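The Fifteen-Minute Dinner and Other Tall Tales

I have been timing recipes since December, mostly out of spite. It started with a noodle dish from Datetti, a cooking app my sister swears by, which promised dinner for four in 15 minutes. At the 15-minute mark I was still peeling garlic. I sat down to eat at twenty to nine, in a bad mood, next to a person who had stopped being hungry.

So who sets these times? I asked Lauri Halonen, who spent years testing recipes for the food magazine Väisänen and has since left the business. He laughed for longer than I liked. The clock, he told me, started when the pan went on the stove. Anything before that was listed under ingredients. "One onion, finely chopped" isn't an ingredient, as far as I'm concerned. It's a job, and I do it slowly.

Halonen also says the numbers were often picked before the food was. An editor wanted a page of quick suppers, so the suppers were quick. If a stew needed longer, it got a new name and went in the weekend section.

Then there are the onions themselves. I have never browned an onion in five minutes, and I have tried it on gas, on electric and at 400 degrees in the oven, where I got something black at the edges and raw in the middle. Twenty minutes is fast. Most recipes still say five, and I can only guess that the writers are copying each other. 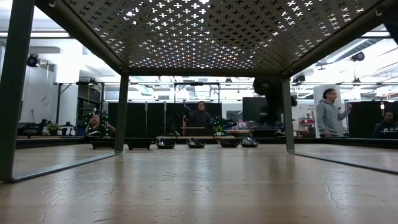

The meal kit people claim to have fixed all this. I paid for 2 weeks of Rodance, which sends sauces in small packets and still expects you to wash, trim and slice everything that grew in the ground. Its 20-minute chicken took me 45. Zorar was closer, mainly by leaving out the vegetables.

Halonen's advice is to double whatever is printed and add the time it takes to find the grater. I've been doing that for a month. Dinner is at eight now, the time I said it would be, and I have gone back to eating crackers at six.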